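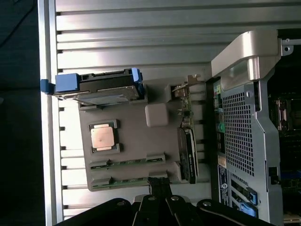 Which part of the server teardown work is furthest along?
Drive removal and sorting. The carrier procedure is written and in daily use at the Dramside site, while the processor and memory procedures are still in draft.

Progress report, Prasard component recovery project
Period ending August
Prepared by Lakshmi Bangera for the Derivel fund

1. Scope
The grant covers recovery of reusable parts from retired rack servers: hard drives, processors and memory. Boards and power supplies go to Olszewski as mixed scrap and are outside this report.

2. Drives
In this period 101 drives were taken out of their carriers, wiped and tested. Of these, 39 failed the surface test and were sent for shredding. Carriers with blue plastic tabs are now kept with the drive until the wipe record is signed, as the label with the slot number is often on the carrier only. A broken latch does not fail a drive, but it does fail the carrier. Broken carriers are binned separately.

3. Processors
The draft procedure leaves the processor in its socket frame until the old thermal paste has been cleaned from the heat spreader. Earlier practice was to lift the chip first, and paste reached the contacts on 2 units. Both were scrapped. Hòa Nông has rewritten the cleaning step and is trying it with a slower solvent. Cleaning takes roughly 10 minutes per unit, which is longer than planned.

4. Memory
Little progress. The test bench accepts one module type and the second adapter has not arrived. Modules are being stored in antistatic sleeves by capacity and speed. Slots are checked for bent contacts and dust before a board leaves for Olszewski – this check was added at the request of the Dramside floor staff and has no line in the original plan.

5. Trays
Small parts from one server now stay together on one molded tray until logging is complete. Mixed trays were the main source of record errors in the last period. The tray number is entered before the first part is scanned.

6. Spending
Within budget except for solvent and wipes. We ask to move the unspent shipping amount to cover these.

7. Next period
Issue the processor procedure. Fit the second memory adapter and start testing the stored modules. Replace the worn label printer at Dramside.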